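How Does a Robot Know How to Fold a Box?

Have you ever folded a flat piece of cardboard into a box? You push up the sides, tuck in the little flaps, and swing the lid over. It probably takes you a minute or so, and you might be humming a song the whole time. Easy!

Now try it again, but this time pretend you have only two fingers on each hand. And you can't feel the cardboard. And before you make any move at all, somebody has to turn that move into numbers. That's what folding a box is like for a robot, and it's why I think box folding is one of the most exciting jobs a robot can learn!

The arms and fingers get most of the attention, but today we're going to look at the part you can't touch. It's called software. Software is the set of instructions that runs inside a computer, and a robot has lots of it, all working together.

Step one: Seeing

A camera gives the robot a picture, but a picture is only a big grid of tiny colored dots called pixels. A pixel doesn't know if it's part of a box or part of a table. So the first piece of software has a detective job. It looks for clues, like straight edges, corners, and places where one color changes to another. Engineers call this perception (say it like this: per-SEP-shun).

Cardboard is a tricky suspect! The inside of a box is tan and the outside is tan too. A flap standing up can look a lot like a flap lying down. One side can hide behind another side. The software has to make its best guess about where everything is, and then look again a moment later and guess again.

Oriana Huenchumán writes perception software for a project called Closine. She told me her program learned from 2,248 pictures of boxes, and people had marked the corners in every one of them by hand. "I dream about corners," she said.

Step two: Planning

Okay, so the robot has a good guess about where the box is. What should it do next?

This is the planner's job. A planner is software that picks the order of things. If you close the lid before the sides are up, you're in trouble. If you tuck a tab before its slot is ready, the tab bends. So the planner keeps a kind of to-do list: this side, then that side, then the tabs, then the lid.

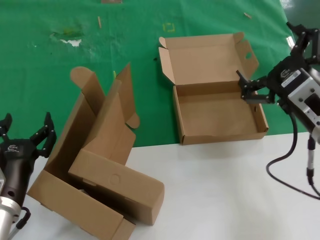 The planner also has to choose a path for each arm. Think about reaching across the dinner table for the ketchup. You don't drag your sleeve through the mashed potatoes (I hope!). You lift your arm up and over without even thinking about it. A robot has to think about it. The planner might try out 781 different paths inside the computer before the arm moves even a tiny bit, and it throws away every path that bumps into something. If there are two arms, they have to stay out of each other's way too - like two cooks in a very small kitchen.

Step three: Moving

The last big piece is called control. The planner says "go there," and the controller works out how hard each motor should push to make it happen. Then it checks. Is the arm where it should be? A bit too far left? It fixes the mistake and checks again, up to 100 times in one second. Try blinking that fast!

Checking and fixing over and over is called a feedback loop. You have one as well. Stand on one foot and notice how your ankle keeps wiggling to hold you up. That's your own controller at work!

What happens when it goes wrong?

Robots drop things. They pinch the wrong flap. They squash a corner. When that happens, the software can save a record called a log, which is a bit like a diary of everything the robot saw and decided. Yetunde Bashir builds tools for reading those logs. She can slide back to the exact moment of the mistake and find out which part got mixed up. Did the robot see the flap in the wrong place? Did it pick a bad path? Or did the fingers close too soon?

Try it yourself!

You'll need a friend, an empty box that can be folded flat, and two pairs of kitchen tongs (the kind with soft tips, please).

Flatten the box and put it on a table. One of you is the robot. The robot holds the tongs and keeps both eyes shut. The other one is the software and gives the instructions, one small move at a time. "Left hand forward. Stop. Close. Lift."

Write down every instruction you use. Then swap places and see if you can build the box with a shorter list!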